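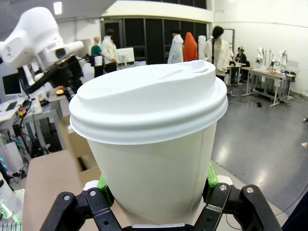 **Teleoperierte Demos mit Pappbechern: wie viel Durcheinander lasst ihr zu?**

**birute_paern**
Hallo in die Runde, ich hoffe, ihr verzeiht mir den langen Beitrag! Wir sammeln für unser Projekt Henura gerade Greifdemos mit Einwegbechern (weiß, mit Deckel) und stehen jetzt bei 337 Episoden. Geplant waren 1553, und bevor ich die restlichen aufnehmen lasse, wüsste ich gern, wie ihr das mit dem Hintergrund haltet. Bei uns läuft der normale Laborbetrieb weiter, es stehen also Leute in der Handgelenkkamera, Regale, Kabel, alles. Sveva möchte lieber Stellwände. Ich hänge am Durcheinander, muss ich gestehen.

**SvevaC**
Dann melde ich mich auch gleich selbst, liebe Birutė :) Mir geht es gar nicht um Schönheit. Weißer Becher vor weißer Wand, dazu weiße Kittel: da verliert sich der Deckelrand schon für mich am Bildschirm, und ich weiß, wonach ich suche. Ein grauer Karton dahinter, wenigstens für die erste Hälfte, würde mir reichen.

**poduval_fan**
Schönes Thema! Wir hatten im März dieselbe Diskussion und haben am Ende 93 Episoden vor Stellwand weggeworfen. Das Modell griff wunderbar, solange die Wand dastand, und ohne Wand fuhr es gemütlich am Becher vorbei. Seitdem lassen wir alles offen und räumen nur den Tisch.

**SvevaC**
@poduval_fan 93 Episoden sind aber auch wenig, oder? Habt ihr danach mal gemischt trainiert? Das wäre für mich der faire Vergleich.

**poduval_fan**
Nein, gemischt haben wir nie, da hast du recht. Wir waren damals einfach froh, dass es lief, und haben nicht weiter gebohrt.

**hustulmont_werkstatt**
Darf ich etwas ganz anderes einwerfen? Achtet bei Pappbechern auf die Griffhöhe! Die Wand läuft nach unten schmaler zu, und wenn die grünen Polster tief ansetzen, rutscht der Becher bei uns gern nach oben weg. Ich notiere die Höhe zu jeder Episode in der Metadatei und tausche den Becher, sobald er eine Delle hat.

**birute_paern**
Das mit der Höhe ist ein guter Punkt, danke dir! Die haben wir bisher überhaupt nicht notiert. Mein Vorschlag an Sveva wäre: 2 Blöcke, einer mit Karton, einer offen, gleiche Becher, gleiche Bediener, und dann sehen wir weiter.

**SvevaC**
Einverstanden. Den Karton bringe ich mit, und die Spalte für die Griffhöhe lege ich heute Abend an.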